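Unit 4 Handout: Running a Peer Mediation Program Past October

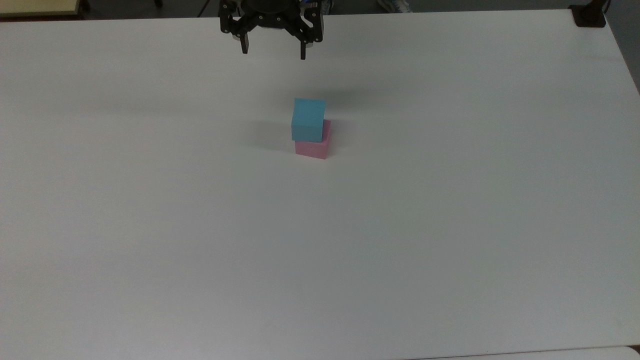
A question from last term's section, which came up before I had taken my coat off: why bother training eleven-year-olds to settle arguments when there is a perfectly good assistant principal down the hall? Keep it in mind while you read. I will ask for your reply in seminar, and "it builds community" will get you half credit at best.

1. What mediation is for

Peer mediation handles disputes between students of more or less equal standing: rumors, borrowed things that never came back, seats on the bus, group projects where one person did the slides and three people did the breathing. It does not handle bullying, threats, weapons or anything that has a form with the district's name on it. Those go to an adult the same day. If you remember one line of this handout in your first job, let it be that one.

2. The two districts

Your reading compares Kirnwood and Jarnard. Kirnwood serves 2,888 students and logged 429 mediation requests in its first year, which the newsletter called a triumph. Look at the appendix before you agree. A request is a slip of paper in a box. The district did not record how many slips led to a meeting, and some schools let students leave math to fill one out. Draw your own conclusions about demand.

Jarnard is smaller and duller on paper. It kept a follow-up sheet, one page, checked two weeks after each agreement. You can learn more from that page than from the whole Kirnwood newsletter, although the newsletter has better fonts.

3. Choosing mediators

Left alone, teachers nominate the students who are already good at school. Disputants notice. The Lukumay model asks for a mix of staff nominations and student ones, and puts 2 mediators in every session – never one, who ends up as a judge, and never three, who end up as an audience.

4. The session script

We use the Resten sequence: ground rules, each side's story, restatement, options, written agreement. Beginners skip restatement every time. It feels silly to say back what you just heard until you try it and find you heard something else.

Before seminar
Read chapter 6 and the Jarnard follow-up sheet.
Write one page on what you would measure in March of a program's first year.
Bring a dispute from your own school days, names removed. Mine involves a clarinet and is taken.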